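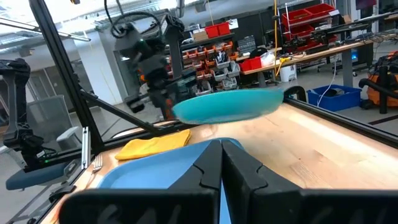 Keerthana Rajan
Dec 27, 2018

1/ I promised to write down how the table-laying build is going, so I use the quiet days for it. It is the project we call Levelero, two arms on one table, in the shared workshop at Grummont. It will be a long thread, please have patience with me.

2/ The goal is modest. Two arms should lay one place for a meal: tray, plate, bowl, cup, napkin, cutlery. Any child of six does this without thinking. We have worked on it since April and the arms still do it worse than the child.

3/ First the frame. It is black aluminium extrusion, bolted around the table, and both arms are mounted on it. My first plan was to fix the arms directly to the wooden top. Sreekumar Marar looked at my drawing for a long time and then asked what happens when the wood moves in winter. I made a new drawing.

4/ He was right about the wood. I measured the top again this month and one side has come up by 2 mm compared with the summer. For a person laying a plate it is nothing. For an arm which goes down to a stored height, it is the difference between picking up a fork and pushing on the table.

5/ So now every session starts with touching off. Each arm goes down slowly on four places of the table until the motor current rises, and the program keeps these heights for the day. It takes a few minutes. I drink my tea during this, but I keep one hand free for the stop button.

6/ About speed: we run at 16 per cent of what the joints can do. Visitors always find it slow. I ask them to stand beside it when both arms reach for the middle at the same moment, and then they find it quite fast.

7/ The cables took more of my time than the software, I am not proud of this. An arm cable has to be long enough for the worst position, and then in all the other positions the extra length hangs somewhere. In October it was hanging in the cup. The cup went to the floor many times.

8/ What helped was to give up on one long straight run. We use a coil near the gripper now and let it open and close by itself. I still look at it before each start. If the loop comes low over the plate I turn the wrist once by hand and try again.

9/ The cutlery is the hard part. A fork lying flat on wood gives the fingers almost nothing to hold. We tried coming from above, from the side, and with one finger pressing the end so that the other end lifts. The last one looks clever and works maybe every third time.

10/ Coloured handles were a good purchase. The fork and spoon with orange handles are found by the camera very well on the pale wood. The knife has a cream handle and it is a different story, it melts into the table for the program. I refuse to paint it. If it can only see orange things, we have not made much. 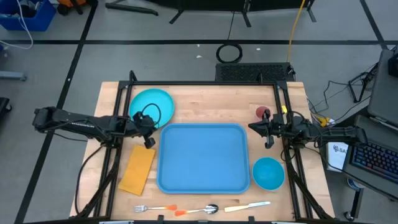

11/ Before every run I put the things back by hand, and I try to be a little bit untidy. When I was too exact, the arms learned my habit and not the task. Now the napkin goes down at some angle and the spoon may point the other way from the fork. Ha suggested it after watching me straighten everything like in a restaurant.

12/ The tray is the reference for all the rest. It is blue and large and has a raised rim, so the program finds its corners first and then decides where the plate should go. If the tray is wrong, everything after it is wrong in the same direction. This is at least easy to recognise.

13/ The rim is also useful for lowering. With the plate we do not try to hit the exact height. The gripper goes down until it feels a small resistance, waits, and opens. We set the limit at 400 grams of force. Under this it opened too early and the plate fell the last bit, with a sound that the whole workshop knows.

14/ Plate and bowl have the same teal colour. I thought it would look nice. For a week the program put the bowl where the plate belongs, and I looked for the error in my code before I understood that from straight above a bowl is also a round teal thing. It now compares the width first.

15/ Somebody asked me about the tape on the floor. You walk on the outside of it when an arm is powered. We had some discussion in the workshop if this is necessary for such small arms. My opinion is yes, and also you should keep your bag and your chair out. I say it as a person who has left a chair inside.

16/ Money, since I get this question most. The arms came second-hand from a training centre in Eldale which was closing one course. The frame was the largest thing we bought new. I had permission to spend up to 500 from the workshop fund and I have a little left, which I am keeping for gripper pads.

17/ About the pads. The plain fingers are tapered and hard, good for a thin handle, bad for the cup. Soft pads are good for the cup and too thick for the fork. Sreekumar wants to glue a soft strip only on the upper part of the fingers and leave the tips bare. We will test this in January.

18/ Both arms together is still a sad subject. At the moment they take turns. One works, the other stays above its side and waits. I have a version where each has its own half of the table, but the cup is always needed in the wrong half. If you have solved the handing over from one gripper to another with simple tools, please write to me. I read everything, I only answer slowly.

19/ To those who wrote that I should use suction for the plate: thank you, we tried it. On the flat part it holds well. Near the edge it leaks and lets go. Also then one arm has a tool which the other one has not, and I wanted that either arm can do any of the work.

20/ The workshop opens again after the holidays and the table stays where it is, so you can come and see it. Bring your own cutlery if you like, I am curious how the program behaves with a handle it has never met. Not the good silver please.

More from this author
Touching off a wooden table, the slow way
Why I crimped every connector again
Notes from a visit to Eldale
Which gripper pads did not survive the summer
A stop button for left-handed people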